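工单:面包机烤出来的全麦面包中间塌陷、底部发黏
产品:Zisari 家用面包机
提交渠道:Lesgate 烘焙用品售后论坛
状态:已解决

【问题描述】

大家好!先说一句,这台机器我是真的喜欢,买回来以后家里几乎没再买过外面的吐司。白吐司、奶香吐司、葡萄干吐司,个个成功,早上闻着香味起床的感觉太好了。可是一换成全麦程序就出问题:顶部中间塌下去一个坑,切开以后底下那一层黏刀,像没熟透。连着做了三次都是这样,塌的位置也差不多。

我的配方是说明书里的全麦配方,只改了一处,把一部分全麦粉换成了 Ellel 的杂粮粗粉(里面有碎麦粒和亚麻籽)。酵母是新开的,冰箱冷藏保存,做白吐司时发得很好,所以我觉得酵母没问题。水按说明书的量,直接用自来水。放机器的位置是厨房台面,不靠窗。

【已经试过的办法】

1. 换高筋全麦粉。塌得浅了一点,底部还是黏。
2. 酵母减少四分之一。顶部好看多了,切开里面偏实,孔很小。
3. 把烧色从中改成深。皮变厚变硬,里面没变化。
4. 程序结束后在桶里多焖了一会儿。这个最糟糕,底下全是水汽,比原来还湿!

第四条请大家千万别学我。

【补充:材料】

有人在楼下问杂粮粗粉到底有多粗,我也分装了小袋,方便每次直接倒。颗粒比普通全麦粉大得多,用手指能捏出一粒一粒的感觉,泡水以后会胀,放半天能胀得很明显。我现在怀疑问题就出在它身上,只是不知道该多加水还是少加水,两种说法在网上都能搜到。
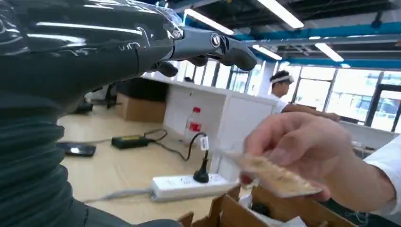 Esteban 客服:您好,看完您的记录很有帮助。粗粒杂粮吸水慢,揉面阶段它还是干的,面团里多出来的水就留在外面,面团摸起来偏稀。发酵时面团撑得高、撑不住,烘烤一开始就往下掉。等到粗粒开始吸水,已经来不及了,底部因此发黏。建议您先不要动总水量,把粗粒单独泡好再下桶,试一次看看。

【第一次调整】

收到回复当天晚上就试了,等不及!杂粮粗粉用配方里的一部分水泡上,碗口盖住,放冰箱过夜。第二天早上粗粒全部软了,碗底没有多余的水。剩下的水、油、糖、盐、面粉照常下桶,泡好的粗粒最后放。

揉面到 14 分钟的时候我开盖看了一眼,面团已经成团,不粘桶壁,跟以前那种糊在桶底的样子完全不同。发酵高度正常,离盖子还有一截。

结果:顶部平了,没有坑!底部还有一点点潮,切的时候刀上会带一层薄薄的面。比之前好了太多,我拍着桌子跟家里人说有救了。

【第二次调整】

Esteban 客服又让我确认两件事,一是水温,二是出桶时间。

水温我用厨房温度计量了一下,自来水放出来是 16 度。客服说这个温度做全麦没有问题,夏天水温高的时候要记得换冰水。

出桶时间是我的老毛病。机器响了以后它会自动进入保温,我常常让它保着温去忙别的,回来再倒。客服的意思是全麦面包含水多,保温那段时间水汽排不出去,全聚在底下,提示音响了就要戴手套倒出来,侧放在晾架上,让底部也能透气。

这次我守着机器等它响,立刻倒扣出桶,侧放晾着,忍了两个小时没切。香得要命,差点没忍住。

结果:顶部圆圆的,底部干爽,刀面干净,切片能立住。嚼起来有麦粒的颗粒感,比白吐司香多了。

【现在用的做法,给遇到同样问题的朋友】

杂粮粗粉前一晚泡好,水从配方总量里扣,别另外加。
酵母恢复说明书的量,减酵母只是把症状盖住了。
烧色用中就行。
泡好的粗粒带着冰箱的凉气,冬天最好提前拿出来回温,不然发酵会偏慢。
响了马上出桶,侧放,晾透再切。
粗粒占全部粉量别太多,我试到 34% 的时候还能成形,再往上没试过,有试过的朋友欢迎来说说!

【还没弄清楚的地方】

搅拌叶片偶尔会卡在面包底下,带出一个洞。白吐司也有,跟这次的问题应该没关系。客服说可以在最后一次揉面结束后把叶片取出来,全麦程序会在那个时候响两声短音。我听了两回都没听到,可能是油烟机声音太大。下次关了油烟机再听。

另外泡粗粒的时候能不能把盐也放进去?有人说能防止夏天泡酸,我放冰箱倒是没遇到过泡酸的情况。

【跟进】

后来又连着做了 6 条,条条都没塌。其中一条换成了核桃,核桃烤过再放,没有泡,也完全没问题。叶片那个提示音终于听到了,声音真的很小,在第三次揉面刚停的时候。取叶片之前手上抹点油,面团不粘手,顺手把面团表面拍平,烤出来更好看。

盐的问题客服也回了:冷藏过夜不需要,室温泡的话可以把配方里的盐先放一部分进去,总量不变。

工单可以关了。谢谢 Esteban 客服,这周末打算挑战黑麦!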